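An Afternoon at the Ñahui Open Day

I attended the Ñahui open day in September at the invitation of Selamawit Negash, who coordinates its public programme. The notes that follow are my own and do not represent the views of my employer or of the organizers. They concern chiefly the manipulation demonstration in the rear hall, where two robot arms were set to work at a task board with small blue pieces.

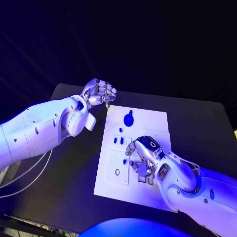
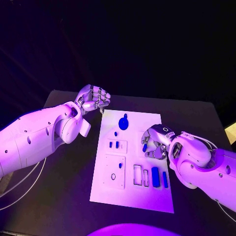
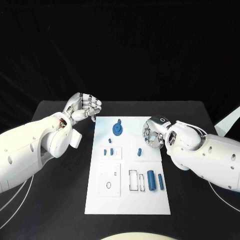 The demonstration

Visitors were admitted in small groups and asked to stand behind a line taped to the floor. Kalkidan Mersha presented the session and took questions throughout. She began with the purpose of the board, which is to give the laboratory a compact and repeatable set of handling problems. A peg must be picked up, carried, turned to the correct angle and seated. Each of these steps can fail separately, and the laboratory records them separately.

The stages shown to my group fell to the right hand. The left was kept closed in a loose fist near the top corner of the board. A gentleman beside me asked whether it was broken. Ms. Mersha replied that the left hand is given a parking position during single-handed stages so that it does not pass in front of the work, and that both hands are used later in the programme.

I had expected the grasp to be the difficult part. In the second photograph the right hand has a small blue peg between its thumb and index finger, and to my untrained eye the matter looked settled at that point. Ms. Mersha explained that a peg held slightly off its axis can still be carried quite safely, and the error will appear only when the peg meets its opening. A person corrects for this without thinking, by rolling the piece between the fingertips. She considered this small correction the most demanding thing asked of the hand all afternoon.

The pace was slow. Several children in the group lost interest and went to find the refreshments, and I cannot fault them. The hand would lower, stop, rise again by a very small amount and lower once more. For those who remained, the pauses were instructive. Ms. Mersha described what the control software was weighing at each one, and on two occasions she predicted correctly that the hand would withdraw and try again.

Figures given by the laboratory

A printed sheet was available at the door. It reported 3128 attempts recorded on the present board, of which 1713 were completed without any intervention by staff. I appreciated that the second figure was printed in the same size of type as the first. An attempt is stopped after 60 seconds regardless of how near it is to completion, and a stopped attempt is entered as a failure. I asked whether this was too severe. The answer was that an earlier and more generous limit had made the results hard to compare from one month to the next.

The software used for planning the motions is called Tikach and was written in the laboratory. The sheet did not say whether it will be released, and when asked, Ms. Mersha said only that the question was under discussion.

Questions from visitors

The discussion period was chaired by Washington Evangelista and ran well past its allotted time. Yvonne Nuttall, who teaches shop at a secondary school, asked whether a comparable board could be made for students. Mr. Evangelista thought that it could, and said that the pieces matter less than the clearances around them. A loose fit teaches very little, and a very tight one discourages everybody. He offered to send her the drawings.

Another visitor asked about employment in assembly plants. I found the reply cautious to the point of being unhelpful. The laboratory does not study employment and said so, which is a fair position, but an open day attended by the public will attract this question every year and someone should be present who is prepared to address it.

Javiera Henríquez of Graren spoke briefly about inspection work at her own firm, where the handling of small parts is still done by hand. She was frank that nothing she had seen would change that soon. Her interest lay in the record-keeping, and she spent some time afterwards with the attempt logs.

Practical remarks

The organizers reported 600 registrations for the day. The rear hall was comfortable, though the floor line was set too far back for anyone of modest height, and those in the second row saw the backs of coats. A raised step would help. The presenters' microphone was faint near the doors. Parking on the north side filled early, and I would advise visitors next year to come by bus, which stops at the foot of the hill.

The Fivirness exhibit on the upper floor had closed by the time the discussion finished, and I was therefore unable to see it. Ms. Negash has kindly offered to arrange a separate visit later in the autumn. Readers who attended the morning session are invited to write to me, particularly if they saw the two-handed stages, as I should like to add an account of them to this page.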